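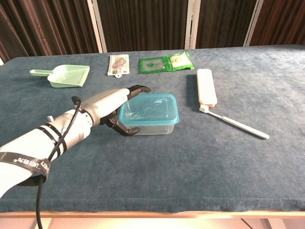

How often does an observatory dome need a full inspection?
Twice a year for a dome in regular use, plus a short check before any session where the shutter has been closed for more than 30 days. The winter inspection is the longer of the two and includes the telescope, the pier and the electrical supply.

Plurberg Observatory
Winter inspection, dome and main instrument
Date: 18 Jan 2023
Inspector: Yolanda Huanca
Second person on site: Trevor Poirier
Site elevation: 1475 m

Ratings: OK, WATCH (usable, check again at next inspection), FIX (repair before next use), N/A.

1. Access and walkways

1.1 Outside stairs free of ice. OK
1.2 Handrail fixings tight. WATCH
Comment: Third post from the bottom moves slightly at the base plate. Bolts were tightened and the movement did not go away completely. Anchor may be loose in the concrete.
1.3 Red floor lighting works on both circuits. OK
1.4 Ladder to shutter motor, rungs and feet. OK
1.5 Trip hazards marked with reflective tape. FIX
Comment: Tape missing at the north edge of the pier cutout. Roll is in the control room drawer.

2. Dome rotation

2.1 Full turn clockwise without stopping. OK
2.2 Full turn counterclockwise without stopping. OK
Comment: Noise at the same place on each turn, close to azimuth 30. Sounds like a flat spot on one idler wheel. Motor current did not rise.
2.3 Idler wheels, wear and alignment. WATCH
Comment: See 2.2. Wheel 4 has a visible worn patch. The spare is a Vekero wheel with the older bearing and will need the spacer.
2.4 Home switch repeats to within one degree. OK
2.5 Emergency stop, wall button. OK
2.6 Emergency stop, pendant. FIX
Comment: Button latches but does not release on the first twist. Dome stops correctly. Replace the pendant switch. Wall button to be used until then, and the person at the eyepiece must not operate the dome alone.

3. Shutter

3.1 Opens and closes under mains power. OK
3.2 Closes on battery with mains off. OK
Comment: Closing time on battery was longer than in the last report but within the limit on the card.
3.3 Limit switches, open and closed. OK
3.4 Lower seal intact. WATCH
Comment: Seal is stiff and has a short split at the east corner. No water marks on the floor under it.
3.5 Rain sensor closes shutter. OK
Comment: Tested with a spray bottle. Sensor surface cleaned first.
3.6 Manual crank present and fits. OK

4. Mount and pier

4.1 Pier bolts marked and not moved. OK
4.2 Pier isolated from the floor, gap clear. FIX
Comment: Gravel and a pencil in the gap on the south side. Removed the pencil. The gravel needs the narrow vacuum nozzle. Any contact here passes footsteps to the instrument, and Réjean Ross had already noted shaking in planetary images at high power.
4.3 Clutches hold with the tube unbalanced by one small weight. OK
4.4 Counterweight safety stop fitted. OK
4.5 Cables free through full travel, both axes. WATCH
Comment: Camera power lead catches on the declination housing when the tube points below 20 degrees altitude in the west. Re-dress the lead with a longer loop. Until that is done, keep to targets above that altitude.

5. Optics

5.1 Mirror cover closes completely. OK
5.2 Primary mirror, dust. OK
Comment: Light dust, no action. Do not wash. Mirror is cleaned only when the coating is checked.
5.3 Secondary mirror and spider vanes tight. OK
5.4 Collimation, star test. N/A
Comment: High cloud. Laser check was acceptable. Star test to be done by Réjean on the first clear night.
5.5 Dew heaters, all channels. OK
5.6 Solar filter, held to a bright lamp and checked for pinholes. FIX
Comment: Two pinholes near the rim of the full-aperture filter. Filter taken out of service and labeled. No solar viewing on the main instrument. The finder must stay capped in daylight in any case.

6. Electrical

6.1 Ground fault breaker trips on test. OK
6.2 Outlet covers closed. OK
6.3 Uninterruptible supply holds load for 10 minutes. OK
Comment: Held the control computer and mount for the whole test. Batteries are the original Printhorpe set and are near the end of their rated life.
6.4 Lightning arrestor indicator green. OK
6.5 Heater in control room, clear space on all sides. OK

7. Emergency items

7.1 Fire extinguisher in date, gauge in green. OK
7.2 First aid kit sealed. WATCH
Comment: Seal broken. Eye wash is missing, everything else on the list is there.
7.3 Emergency phone numbers posted and readable in red light. FIX
Comment: Numbers are printed in red ink and disappear under the red lamps. Reprint in black.
7.4 Two-way radio charged. OK

Actions

1.5, 4.2, 7.3: Trevor Poirier, by the end of January.
2.6: Mervin MacDonald. Switch to be ordered from Cloutier, same part number as before.
5.6: Gervásio Sampaio to get a price for new film. The cell can be reused.
1.2: Mervin to look at the anchor when the concrete is dry.

Comments added after inspection

T. Poirier: Tape done. Gravel out, gap checked with a feeler strip all the way round.

M. MacDonald: Pendant switch is on back order. The old one was stripped and cleaned and now releases, but I would leave 2.6 at FIX until the new part is in.

G. Sampaio: On 3.4, the split is longer on the inside face than on the outside. Please move it to FIX if it reaches the corner screw.

Y. Huanca: Agreed on 2.6 and 3.4. Ratings above left as found on the day.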